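Nov 17, 2025

**Clenuvel opens its flat-pack repair library in Drimard**

Hi, I'm Hagos Sisay, and I run Clenuvel, a small furniture repair shop on the old market street in Drimard. I'm writing this release myself, so forgive me if it sounds more like a letter!

We're opening a repair library. If your bookcase lost a shelf pin in the last move, or your desk drawer came with a runner that never fit, you can walk in, find the part and take it home. We have 1000 fittings sorted and labeled so far, and 345 of them are for furniture you can't buy anymore (I spent most of July on my knees with a label maker, and my back still reminds me).

## How it works

Membership costs $10 a year. That gets you the parts drawers, the tool bench and a seat at our evening classes. You don't need to know what your part is called — bring the broken one, or a photo of the hole it came out of, and we'll work it out together.

Classes start small. The first one covers wobbly tables, the second is stripped screw holes, and after that we get into surfaces: scratches, water rings, faded tops, and how to match a color when the maker has dropped it. I love that last one. Orange wood tones are the hardest to get right, and I could talk about them all night.
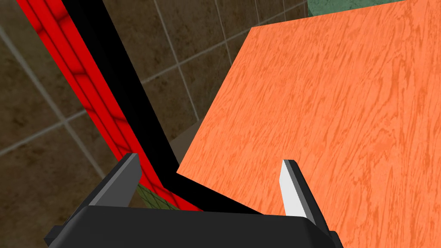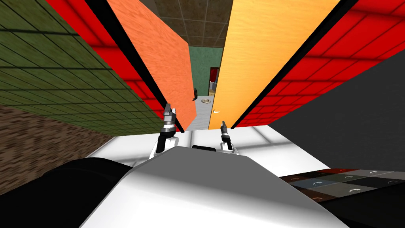 ## Who helped

My friends at Birhane lent us the shelving and a van for two weekends, and people in Folotthorpe sent over 700 mixed hinges in coffee cans. Whoever packed the brass ones in newspaper, thank you, I read every page.

We still need cam locks, the short kind, and any instruction booklets you've been keeping in a kitchen drawer. Drop them at the front counter. Please tape the bags shut!

## Come by

The doors open at 10 in the morning. There's coffee, and I'll be at the bench fixing a rocking chair that has beaten me twice already. Reporters are welcome to come early and poke around in the drawers.

**Press contact:** Hagos Sisay, Clenuvel, Drimard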